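Galeria: manutenção do braço da cozinha
Oficina Zorwood › Galerias › Outubro

Quem acompanha esta página já conhece a célula Grusaser, o nome pomposo que demos a um braço de sete juntas aparafusado a uma estrutura de perfis de alumínio, ao lado de uma bancada de azulejo. O nome saiu de uma votação em que ninguém queria participar e o resultado, como se vê, foi respeitado.

Outubro é o mês da revisão grande. As pequenas fazemos quando calha, ou seja, quando alguma coisa começa a fazer barulho. A grande tem lista própria: apertos da base, percurso dos cabos, garra, verificação da posição de repouso e, no fim, 200 ciclos de pegar e pousar sem intervenção humana, durante os quais os humanos presentes têm de resistir à tentação de ajeitar a panela.

Começa-se sempre pela base. Os parafusos que seguem para o perfil levam uma risca de tinta na cabeça, e se a risca já não coincide com a da placa, aperta-se e risca-se de novo. Vamos na terceira cor. Também é a altura de limpar o pó dos perfis, que de luz apagada parecem impecáveis e de luz acesa são um arquivo histórico.
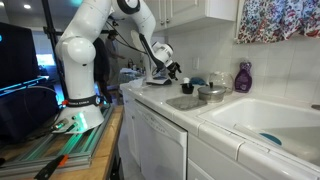

A base no seu perfil de alumínio, com luz verde por dentro, e a garra de dois dedos por cima da bancada.

A folga dos cabos é a discussão anual. Com pouca folga, a sétima junta roda até ao fim e arranca o conector; com folga a mais, o cabo vai fazer festas à loiça. A solução adotada é uma curva larga entre a parte de cima do braço e o punho, presa com fitas de velcro. Já experimentámos abraçadeiras de plástico. Ficaram lindas e tiveram de ser cortadas todas na mesma tarde, por isso o velcro ganhou por desgaste do adversário.

Para conferir os cabos, levamos o braço à mão, devagar, a cada extremo do volume de trabalho: canto da parede, frente da bancada, lado do lava-loiça. Em cada ponto roda-se o punho para os dois lados e olha-se para o cabo. O manual interno (versão 7, as seis anteriores contradizem-se) manda fazer isto duas vezes. A segunda é a que costuma apanhar o problema, talvez por já estarmos aborrecidos e a olhar para outro sítio.
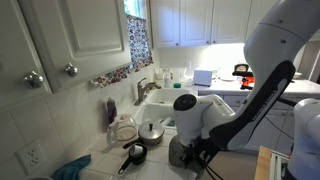

O punho visto de perto, com os cabos finos a descer da garra e a loiça encostada à parede.

A garra merece um parágrafo só dela, até porque é a peça que mais trabalha e menos agradecimentos recebe. Limpam-se os dedos com um pano sem pelo e álcool, verifica-se se fecham paralelos e mede-se a abertura. Se um dos dedos ficou com folga, sai o suporte, limpa-se o encaixe e volta a entrar com os mesmos parafusos, nunca com os da caixa Rumberg, que são quase iguais. O «quase» custou-nos um suporte no ano passado.

Depois vem a posição de repouso. Temos uma peça de referência, o Tang, que é um cubo torneado por quem manifestamente não gostava de cubos, e o braço tem de lhe tocar sempre no mesmo canto. Quando falha, refaz-se a calibração da ferramenta e repete-se. Quando falha outra vez, verifica-se se alguém mexeu no Tang. Mexeram sempre no Tang.

O registo fica na folha 423 do caderno da célula, com os valores de aperto, a cor da tinta em vigor e o estado do velcro. A folha anterior tem uma nódoa de café em cima do único valor de que precisávamos, de modo que passámos a escrever a tinta permanente e a beber o café noutro lado.

Falta trocar a fita que protege o cabo grosso na passagem por trás do braço. O rolo está encomendado e a referência no armário das peças é a 338, gaveta de baixo, a que encrava. Puxar para cima e depois para fora.

‹ Galeria anterior | Todas as galerias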